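The Red One, the Blue One and the Tray
Kitchen table gallery, June

Every household has a cupboard that opens at its own risk. Ours is the low one to the left of the stove, and this month we emptied it. Out came a salad spinner with no lid, several lids with no salad spinner, and enough dishware to feed the wedding party of somebody we don't know very well.

The rule, laid down by Wing-sze Lui before anybody had finished their coffee, was that everything had to earn its way back in. Raghda Farah kept the list. Murray Tawhiri kept putting things back when he thought we weren't looking. By 2 in the afternoon we had reached the big round dishes, and that's where the arguing started.

Blue has been in the family longest and has held chips, keys, one memorable trifle and, for most of a winter, unopened mail. Red came from a Domik clearance shelf and was bought to match the blue, which it does in the way that cousins match. The metal tray came along with a roasting set, and it has outlived the rest of the set by 19 years.

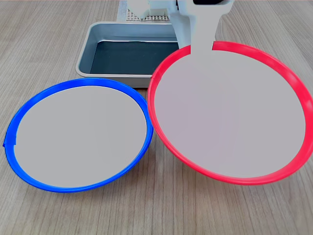
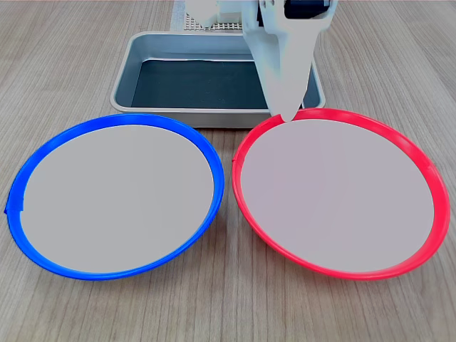

Blue on the left, red on the right, tray at the back. Nothing served yet.

Ho-yin Yu voted to keep only the red. Kuo-hua Shih said you can't split up a pair, and was reminded that they were never a pair. Murray said they'd be good for popcorn – Murray says this about most things with a rim.

In the end both stayed, on the condition that the mail finds somewhere else to live. The tray stayed too, mainly through lack of opposition. The spinner went to the curb with its spare lids stacked on top, and was gone before dinner, so somewhere on this street there's a person with wet lettuce and high hopes.

Next month: the drawer under the oven. Wing-sze has already bought the labels, a pack of 100, and Murray has asked whether we really need to do this.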